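Repainting a rental ceiling, is the "one coat" stuff real?

boris_t
Paid extra for Clitlow one-coat. The can says one coat. Has anyone ever had that work over old flat white? I'm doubtful.

senad_r
No. Two coats, always. "One coat" is a price.

ghazala_f
Disagree. I did my hall in May with one coat and it's fine. 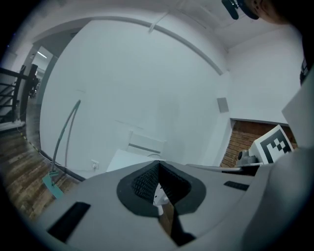 White on white, walls and ceiling

boris_t
Fine in daylight, or fine with a lamp on at night? Big difference.

ghazala_f
Both. I used a thick roller and didn't stretch it.

senad_r
So you put two coats on at once. My house is from 1948 and the old paint drinks everything. I'd buy the cheap can and spend the other $20 on a decent roller.

boris_t
Leaning that way. Returning the can.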